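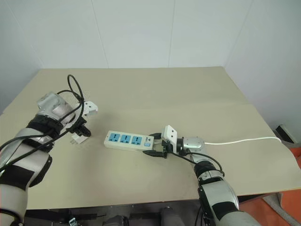

Droka bench, Sunday session. Plug and power strip, both arms on remote control, one operator driving. Quick upload, captions when I get to them.

Right gripper holds the strip by its end, left one goes for the plug. Rule at Culley is hold first, then reach. 400 demos wanted by November, we have 90 so far. Anything over 2 minutes gets thrown out and redone.

Wrist view is what most people drive from once they get close. Fingers open wide, come down slow, dont chase the plug if it rolls.

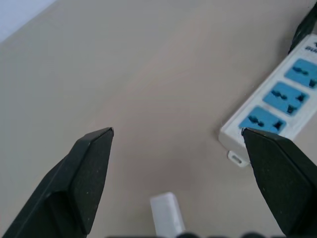
Swap operators every 15 demos, hands get sloppy after that. Ó Dálaigh set goes up next, same task but guided by hand. Stornunmont pics still on the other laptop, will add them tonigth.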